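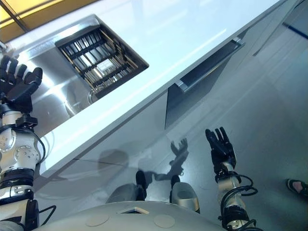 白いカウンターに組み込まれたステンレスのシンク

ホーム | キッチン | 掃除 | 収納 | レビュー一覧

水切りマット「Lestex」を3か月使ったレビュー

2026年1月27日

食器の水切りかごをやめて、Lestexの水切りマットに替えた。使い始めたのは11月の初めで、ほぼ毎日使っている。二人暮らし、食洗機なし、自炊は週に五日ほどという条件での感想になる。

替えた理由は、かごの受け皿の掃除が面倒になったからだ。以前のかごは縦置きで、受け皿の溝に水が残った。週に一度は外してこすっていたが、冬場はこれが嫌で先延ばしにしていた。かごそのものに不満はなく、皿はよく立ったし、鍋も端に引っかけられた。

Lestexは厚手の布と吸水層を重ねたタイプで、珪藻土ではない。色は生成りと濃いグレーの二色。うちは濃いグレーを選んだ。同じ店でBrustanhamの珪藻土マットも見たが、割れたときの処分が面倒そうなのでやめた。注文から到着までは三日だった。

吸水について

夕食二人分の食器なら問題なく受け止める。茶碗、汁椀、平皿、グラスを伏せて置き、三十分ほどでグラスの縁の水はほぼなくなる。ただし伏せた椀の内側は乾きにくい。空気が通らないので、途中で一度ずらすか、箸を一本かませておくとよい。説明書にはこの点が書いていない。

来客で食器が増えた日は、二回目に洗った分のあたりでマットが重くなり、裏側まで湿った。天板に直接敷いているため、そのままにすると下に水の跡が残る。いまは使い終わったら必ず持ち上げて、天板を拭いている。この一手間を省けると思って買うと期待外れになるかもしれない。

洗濯と乾燥

洗濯機で洗える。ネットに入れて標準コースで洗い、部屋干しにすると冬は丸一日かかる。一枚では回らないので、十二月に二枚目を買い足した。最初から二枚で考えたほうがいい。乾燥機は不可で、漂白剤は酸素系のみ可となっている。

最初の二回は細かい糸くずが出た。グラスに付くほどではないが、濃色のタオルと一緒に洗うと目立つ。三回目以降は気にならなくなった。縮みはほとんどない。角が少し反ったが、敷けば食器の重みで平らになる。

においは、連日使って洗わずにいると四日目あたりから出る。三日に一度洗うようにしてからは出ていない。コーヒーの染みは酸素系漂白剤につけて薄くなったが、完全には消えなかった。生成りを選ばなくてよかったと思う。

置き場所

使わないときに丸めて片付けられるのが一番の利点だった。かごがあった場所でまな板を広げられるようになり、餃子を包むときなどは特に助かる。丸めたマットは引き出しに入るが、湿ったまましまうとにおうので、夜は吊り戸棚の取っ手に掛けている。見た目はあまりよくない。

鍋とフライパンは乗せていない。重いものを置くと吸水層がへこみ、しばらく戻らなかった。包丁も別にしている。大きな鍋を毎日洗う家なら、かごのほうが合うと思う。

ほかの人の使い方

同じものを使っているPallavi Sisodiaさんに聞いたところ、グラスと子どもの水筒だけに使い、皿はNgcoboの折りたたみラックに立てているという。水筒のふたやパッキンのような細かい部品は、かごだと隙間から落ちるのでマットのほうが扱いやすいそうだ。うちでもピーラーや計量スプーンはマットに直接並べるようになった。

Lachlan Moffatさんは逆に一か月でかごに戻した。食器を洗ってすぐ拭く習慣がなく、翌朝までマットに置きっぱなしにするため、朝になっても下が湿っていたのが理由とのこと。これはよくわかる。拭いてしまう人向けの道具で、自然乾燥に任せる人には向かない。

評価

吸水：良い
乾きやすさ：普通、冬は遅い
手入れ：洗濯機で済むが回数は多い
収納：良い
耐久性：3か月の時点でほつれなし

一人か二人の食器を洗って、その日のうちに拭いて片付けるなら勧められる。四人家族で一枚だけだと足りないと思う。うちは当面このまま使い、鍋用に小さいラックを足すか検討している。春に吸水が落ちていたら追記する。

お問い合わせ | © 2026 Doner | ページの先頭へ戻る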